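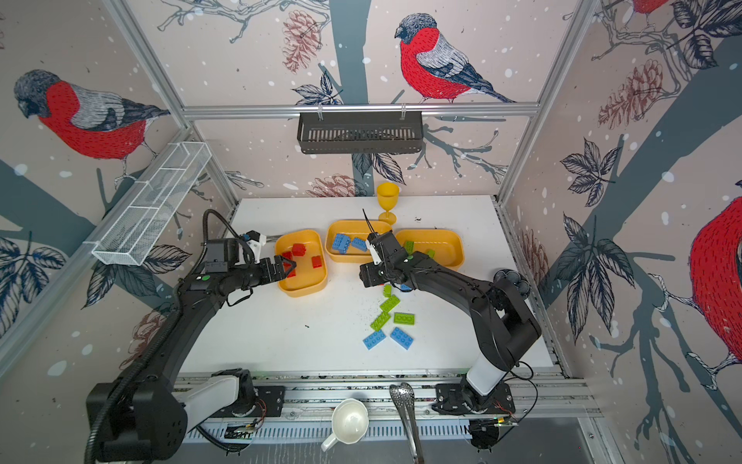

September, back on the paste

Started at the bench before nine with the second go at the wheat paste for the Drultstead ledgers. The first lot went stringy overnight and smelt a bit like old porridge, so I binned it and washed the pan properly this time (last time I only rinsed it, my fault).

Same flour as before, the Pilano one in the blue bag. I soaked it in cold water and left it alone while I had a cup of tea, then warmed it very slowly, stirring the whole time. It went from milky to see-through all at once, at 76 degrees on the cheap thermometer. I'm writing that down because Arif swears his turns later, and I'd like to try his thermometer in my pan before we argue about it any more.

Sieved it twice. Lovely stuff! Smooth, holds a brush mark for a second and then lets it go. I thinned half of it for the tissue and kept the rest thick for the spines.

Spine linings

Ledger 2 had its old lining off by lunchtime. The animal glue underneath was harder than I expected, so I put a poultice of the thick paste on it, covered it with film and scraped with the bone folder when it had gone to jelly. Slow, but the sewing underneath is sound apart from one broken thread near the back. I've tied in a new length and left the old one where it was.

The new lining is Tanasarn tissue, the heavier one. I tore the edges instead of cutting them and they've feathered nicely. One wrinkle at the tail – I could have lifted it and I didn't, so we'll see what it looks like when it's dry.

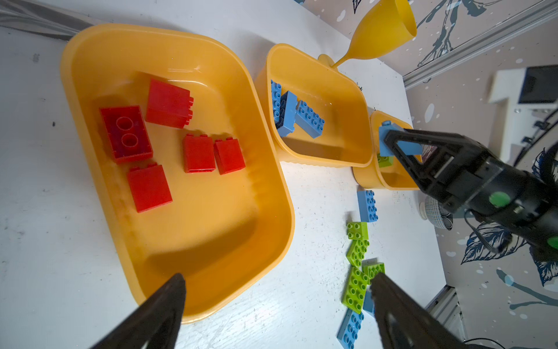 Pressing

Faizal lent me the small nipping press from Trokside and it's a joy, except that the handle catches on my sleeve. Ledger 2 is in there now between blotters. Changed the blotters after 5 minutes, then again after half an hour, and I'll do it once more before I go home.

Ledger 5 is waiting its turn under a board and a couple of bricks wrapped in cloth. Its boards are warped outwards and I don't think pressing alone will sort it. Faizal reckons a thin sheet pasted inside each board will pull them back as it dries. Worth a try on a scrap board first.

To do

Cut more blotters, we're nearly out.
Mix a 200 g batch of flour next time, the small batches cool too fast to sieve.
Ask Arif for his thermometer.
Look at the wrinkle on ledger 2 and decide whether I can live with it.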